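冬の毛布、たたむ前に広げる

二月になると、私の部屋のベッドは布でいっぱいになります。掛け布団の上に毛布、その上にもう一枚のひざ掛け、そして脱いだままのセーター。日本の冬は五回目ですが、暖房を少し弱くして布を重ねる暮らしに、やっと慣れました。

困るのは朝です。編んだ布は、夜のあいだに体の下でねじれて、なわのようになります。そのまま二つに折ると、中のねじれが残って、きれいな四角になりません。私は長いあいだ、力で押さえてたたんでいました。

去年の十月、寝具の店ドラスコムで小さな講習に出ました。参加費は1,000円、生徒は十二人でした。先生が最初に教えたことは、たたみ方ではなく、広げ方でした。まず布をベッドの上に大きく置く。次に、ねじれた部分の両はしを持って、ゆっくり反対に回す。強く引くと編み目がのびますから、引く力は少しだけでよいそうです。ねじれがなくなったら、手のひらで中心から外へなでます。

私は今、毎朝これに五分近くかけています。急ぐ日は、チェックのひざ掛けだけたたんで、ベッドのすみに置いて出かけます。それでも部屋は少し落ち着いて見えます。

掛け布団のカバーは花の柄を選びました。店で見たときは派手だと思いましたが、濃い色の毛布をのせると、ちょうどよい明るさになります。枕のカバーも別の花柄です。柄がそろわないことを、先生は気にしなくてよいと言いました。

春になったら毛布を洗います。しまう場所は、まだ決めていません。

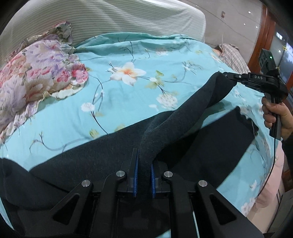 水色の花柄の掛け布団と、ねじれの残る濃い灰色の編み地。奥にチェックの布。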